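Newsletters > Workshop Notes > Grippers

Looking after the Drutley hand-held gripper

Oct 31, 2024

The Drutley units have now been in use at Judmont since February, and the maintenance sheet has been revised. The main change concerns the pivots. Play at the inner pins was previously checked by feel. It is now measured at the pad tips with the arms fully open, and a unit showing more than 15 tenths of a millimetre of side movement goes back to the bench.

Finger pads should be wiped with a damp cloth after each session and left to dry before the tool is put away. Solvent hardens the pad surface and must not be used. Pads are replaced in pairs, even where only one is worn – a new pad against an old one closes off-centre, and the opening readings drift.

After any pad change, repeat the opening check:

1. Open the arms fully and record the reading.
2. Close on the 13 mm gauge block and record again.
3. Repeat seven times. Readings should agree to within one count.

If they do not, look at the pad holders first. In most returned units the holder screws had worked loose. The central plate should stay on unless the linkage itself is being stripped, as refitting it means a full recalibration of around 100 cycles.

Pairs are kept together. Where one tool of a pair is withdrawn, the other is withdrawn with it.

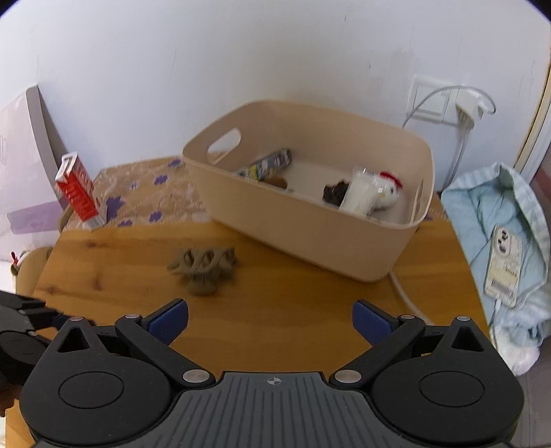

Arms open over the tabletop, with the blue finger pads set in their black holders.

Spare pads and pins are held at the Zalalel store. Quote the unit number when ordering.

Recent items
Ó Néill cell: changes to the guard interlock
Cable wear on the Judmont test bench
Torque settings for small fixings

You are receiving this newsletter because you subscribed to Workshop Notes. Unsubscribe or change your preferences at any time.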